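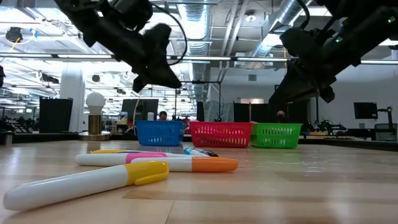
Rechter Arm geht beim Ablegen auf Störung
Forum: Zweiarm-Zellen / Fehler und Sicherheit

ylondono
Guten Abend zusammen. Ich arbeite mit zwei Armen über einem Tisch, die Aufgabe ist einfach: Textmarker greifen und in die Körbe legen. Der linke Arm läuft gut. Der rechte bleibt seit Dezember manchmal über dem Korb stehen und meldet Fehler 566. Danach öffnet der Greifer von selbst, und der Marker fällt. Bei 30 Durchgängen ist es 8 Mal passiert. Steuerung ist eine Emach, Firmware 3293. Hat jemand das schon gesehen?
Yeison Londoño

Turcotte
566 ist bei mir immer die Kraftgrenze. Dein Greifer stößt an den Korbrand. Fahr höher an und fertig.

ylondono
Danke für die Antwort. Das habe ich schon probiert, der Fehler kommt auch hoch über dem Korb, ohne Berührung. Ich habe es zweimal beobachtet.

hundside_k
Dann würde ich das Kabel prüfen. Bei hängender Montage zieht es am Stecker, wenn das Handgelenk weit dreht. Wir hatten in Mevulstead genau das, eine Ader war im Stecker fast gebrochen. Am Bildschirm sah man nur kurze Aussetzer.

Turcotte
Ein Kabelfehler gibt doch eine andere Nummer. Ich bleibe bei der Kraftgrenze, vielleicht ist sie zu niedrig eingestellt. Stell sie höher.

hundside_k
Bitte nicht! Die Grenze erhöhen, solange man die Ursache nicht kennt, und daneben arbeiten Leute – das halte ich für falsch. Und dass der Greifer bei Störung öffnet, ist das eigentliche Problem. Heute ist es ein Marker, später ein Teil mit Gewicht.

Turcotte
Beim Öffnen gebe ich dir recht. Das gehört auf »halten«. Beim Rest nicht.

ylondono
Ich habe heute den Arm stromlos gemacht und den Stecker am rechten Handgelenk abgezogen. Ein Kontakt war nach hinten gerutscht. Neuer Stecker ist bestellt, so lange bleibt der rechte Arm aus. Das Verhalten bei Störung habe ich auf »halten« geändert, die Kraftgrenze ist wie vorher. Warum die Steuerung dafür 566 meldet, verstehe ich noch nicht. Ich schreibe wieder, wenn der Stecker montiert ist.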